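3.2 Tableware and serving surfaces

Portion size depends partly on the dish that holds the food. Households in the Henero survey were asked to report the vessel used at each main meal during October, and 337 of them returned complete diaries. Bowls were named more often than plates for grains and stews, a pattern also noted by Maldonado and Tarawneh in their earlier work on shared meals.

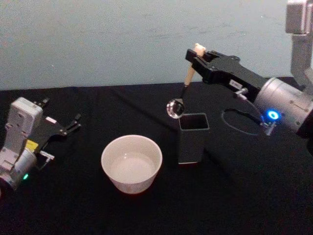

Figure 4a. White ceramic bowl and dark gray square container on black cloth.

Respondents who served from a bowl tended to judge quantity by fill height. Those who served from a square container judged it by area, and their estimates varied more from day to day. Spoon choice was recorded separately, as the diaries allowed entries such as "one large spoon" without further detail.

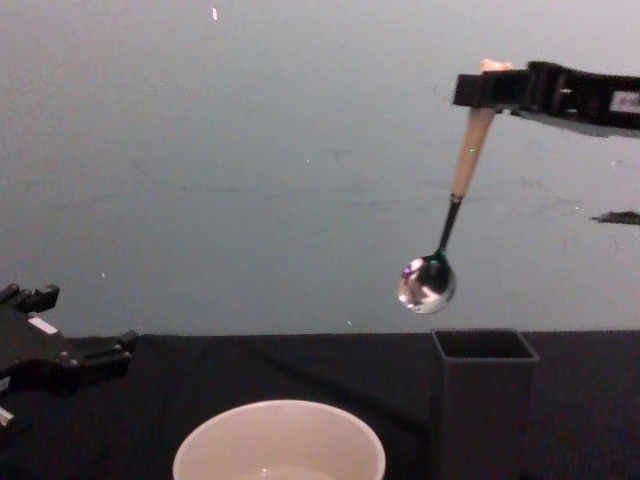
Figure 4b. Spoon over a black tabletop.

Entries of this kind were converted to grams with the Demik table (Stankevičius and Sarıgül). Where no match was found, the entry was left out of the analysis - this affected nine diaries. Vessel shape was kept as a two-level variable, round or square, and color was not modeled.

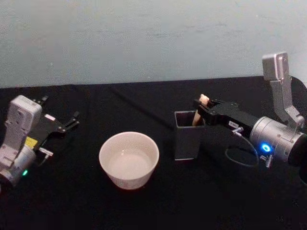 3.3 Background contrast

Rivadeneira has argued that a pale dish looks fuller on a dark table. Our data allow only a limited test, as table color was reported for 1417 meals out of around 3000. Within that subset the effect was small and did not differ between rural and urban homes.

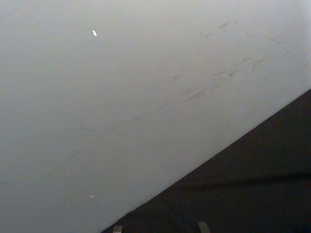 Figure 4c. Light gray surface against a nearly black area.

Meals eaten outdoors were excluded from this comparison.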